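Play Kitchen Set, Table Layout

Gallery 16 of the play kitchen series. Posted 27 September 2024.

This page records one layout of the toy cookware and toy food on the white table. The purpose is to check how the pieces sit together at table scale: which items share a color, which shapes read clearly from overhead, and how much open surface is left between groups. Most of the pictures are overhead views. Storage, cleaning and repair are covered on separate pages and are only mentioned where they affect the layout.

Items are named by their inventory names. Where a piece of toy food is too small or too partly hidden to name with confidence, the text says "red item" and leaves it at that. The inventory sheet will be revised in November, and the names may change then.

Color groups

The cookware falls into two main groups, black and mint green. The pans are black. The colander, the slotted spatula and the cup are green. Food pieces supply the red, orange and pale yellow. Pale yellow is the hardest of these to keep track of on a white table, and the lobed pieces are harder still. Under strong light the shading between lobes drops out and the outline is all that remains. A dark gray backing solves the problem.

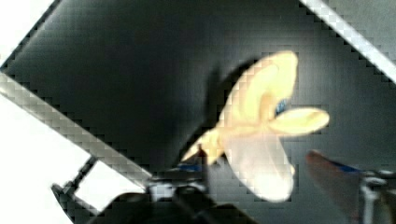 Tiina Kiiskinen tested backings for the inventory photographs last winter and settled on a matte gray for all pale pieces. Gloss surfaces picked up too much light. The same rule now applies to the bread, the cut fruit and anything else in the cream range. Red and green pieces can be shot on white without loss.

Full layout

The pans go on the left and stay there. The spatula is laid so that it bridges them, handle over the upper pan and head over the lower one. This keeps the handle out of the center and saves a separate place for it. The colander is set with its long axis running up the table, one handle at each end, and the measuring cup goes beside it.

The plate is near the top center with the ketchup bottle lying along it. The bottle is long for the plate. Tapio Toivonen has proposed a larger plate from the Brunico box; it was tried on an earlier layout and crowded the top of the table — the present plate was kept.

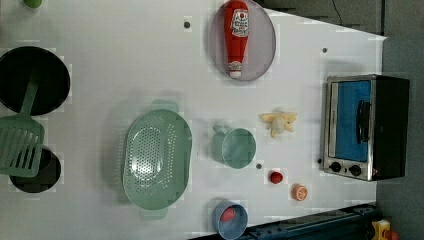 Layout with the peeled banana above and to the right of the measuring cup. Red item in the blue bowl, bottom center.

Small food

Small pieces are placed low on the table, below the cup. The orange slice is always set cut face up so the segments show. The small red piece goes to the left of it. A gap is kept between the two, otherwise they read as one object at thumbnail size.

The bowl takes one piece only. Two pieces fit, but the lower one is hidden and cannot be checked against the sheet.

The cup may stand or lie on its side. Standing, it reads as a plain circle with a handle. On its side it shows the opening and is easier to recognize as a cup, but it takes more room and shifts when the table is bumped. Both positions are acceptable for the gallery.

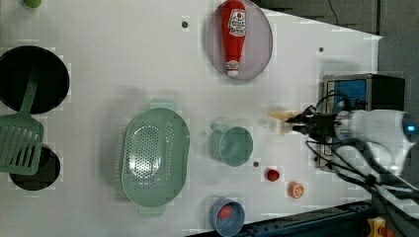
Plate, pan and oven

The toaster oven belongs near the right end of the table. It is the only appliance in this layout and the tallest shape on that side, and it balances the dark mass of the pans on the left. Keep the surface between the oven and the cup clear of cookware. Loose food pieces may cross it.

The colander is the largest green piece and sets the spacing for everything else. If it is moved, the cup is moved with it. The handle tabs should point straight up and down the table; a turned colander makes the whole layout look crooked. The perforated floor can pick up a reflection from overhead light, and this is left uncorrected.

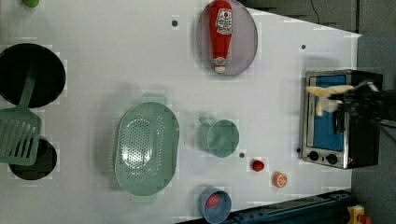 Aarne Suominen

Corrections to item names should quote the inventory number. The colander is 123 and the slotted spatula is 100. Numbers for the two black pans are pending, as both were entered under the same line on the old sheet. Stamatia Koutsoukos holds the current copy.

Next gallery: cups and bowls, Illell shelf.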